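Snack Table Layout, Rorkton Common Room: Gallery

The common room at Rorkton was refitted in August. This page covers the snack table: what stands on it, in what, and how the stock is arranged. It follows the earlier page on the sink and the cupboards. Measurements and settings for the shelving are in the Woder fitting notes and are not repeated.

The table serves 53 people across two breaks, the first at 10.30 and the second at 3.15. The previous arrangement was a single deep drawer and a fridge shelf. Stock at the back of the drawer went past its date, and the fridge shelf was used for lunches.

General rules

Anything with a wrapper goes on a stand or in a tray. Anything without a wrapper goes on a tray with tongs. Nothing is stored directly on the tabletop except appliances, as the top marks easily and is slow to clean around loose items.

The top is wiped down before the first break and after the second. Stands are lifted, not slid. Sliding leaves fine scratches in line with the feet, and two of these were found within a week of fitting.

Containers

Open trays were chosen over lidded boxes. A lid costs a few seconds per person and tends to end up on the floor or under something else. The trays are rinsed once a week and dried upright. Low sides are preferred, so that the level of stock can be checked from the doorway.

Clear acrylic is used for the stepped pieces. It shows crumbs, but it also shows gaps, and gaps are what the person restocking needs to find. It should be cleaned with a damp cloth and washing-up liquid only. Glass spray clouded the sample piece supplied by Bergeron and the haze did not polish out.

Wire racks are kept for light bags. Heavier items bend the upper level over time. The limit given on the supplier's sheet is 300 grams per bag, which no crisp packet reaches.

Stock and rotation

New stock goes in behind old. On the stepped stand, where there is no behind, the bars already out are moved to the lowest tier and the new ones placed above. Boxes of biscuits are put out one at a time and the next is opened when the first is empty.

Reserve stock is in the Rumen cupboard, on the second shelf, in date order from left to right. Some 28 packets is the most the shelf will take without stacking. If the order comes in larger than that, the surplus stays in its carton on the floor of the same cupboard.

Views of the table

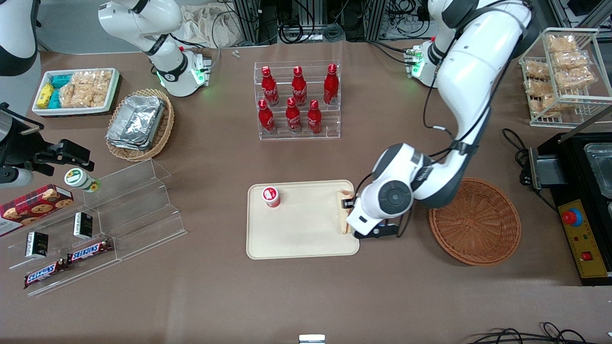
Bottles are kept in the two-tier acrylic rack, with the back row higher in the order of use: take from the front, fill from the back. The red-capped bottles fit without forcing. Wider bottles do not, and should go in the fridge door.

Bagged snacks are split between the white tray and the white wire rack. The tray takes the mixed packets and the rack takes clear bags only. Foil containers stay in the wicker basket, nested, and are not to be used for storage between breaks.

Chocolate bars are on the lower tiers of the stepped stand. Bread is served from the cream tray. Crusts go in the food bin by the door.

The cable to the black appliance should be checked at each wipe-down and kept clear of the table edge. It is switched off at the wall after the second break.

The next page covers the mug shelf.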